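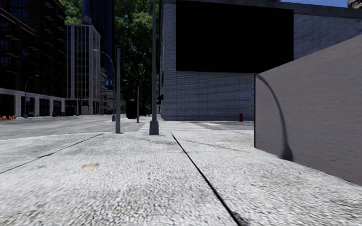 Sotomayor sim map, sidewalk corner with the crosswalk ahead

How to do a route check in Dratgate (for people moving over from foot delivery)

Written fast, between shifts. Will clean up later.

If you used to walk parcels for Giltano and now you have a desk two mornings a week, start with this page. The carts do the short runs now. You check the routes in the simulator before a cart gets them. Same streets in your head, different chair.

What you need
Dratgate login (ask Saturnino Marín, not the help line)
Your route number
The paper notes from your old walks. Keep these. Seriously.

Step 1. Open the route
Log in, pick Sotomayor, type the route number. Mine is 161. First load is slow, about 3 minutes. Don't click again or it starts over.

Step 2. Go along at cart height
Set view to Walk, speed to low. Stop at every corner. Look for anything a cart has to go around – poles, hydrants, bins, planters, bollards. Seams in the paving are fine. Only mark a crack if you think a wheel would care.

Step 3. Mark the pinch points
Press M, click the ground, write what you'd tell a new walker. "Stay off the wall side, doors open out" is a good note. "Tricky" is not. The planner turns your note into a slow zone, so the wording matters more then you'd think.

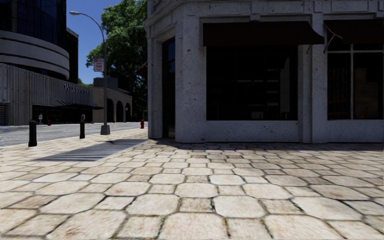 Shop doorways get a slow zone even when the door is shut. Same for the ground under awnings, people stand there when it rains. Grates: mark them all, Pallasen wants them on the list so they can set the wheel limits. Street lamps with a wide foot, put your mark at the foot and not up the pole.

Step 4. Run the cart
Hit Run. Hands off. Let it finish, even if it does something dumb, then write down where. If it sits still for more than 18 seconds flag it as Stuck.

Step 5. Open stretches
Easy to get lazy on these. Wide paving, nothing much close by, and you stop looking.

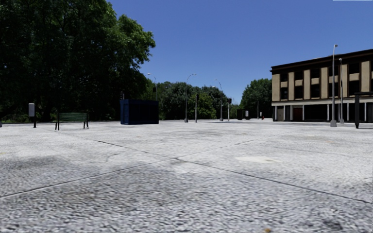
So do them at the start of a session when your eyes are fresh. Check benches and kiosks, and leave room for feet in front of a bench. Side on to a kiosk is ok. Front of it, slow zone, there will be a line at lunch.

Step 6. Send
Save, Send to Review, done. Comes back by 4 pm usually.

What changes for you
Hours are the same, pay grade is the same through June. After that it's being talked about, ask your rep. Knees are better, mine anyway. You will miss talking to people on the route. Heavy parcels and stairs are still ours, so most of us are on a mix.

Limit is 28 routes a week each. Don't go over it to be nice. When someone rushes, the marks get sloppy and the walker on cart recovery is the one who has to go out and fetch it.

Login trouble – clear the saved pasword first, then ask.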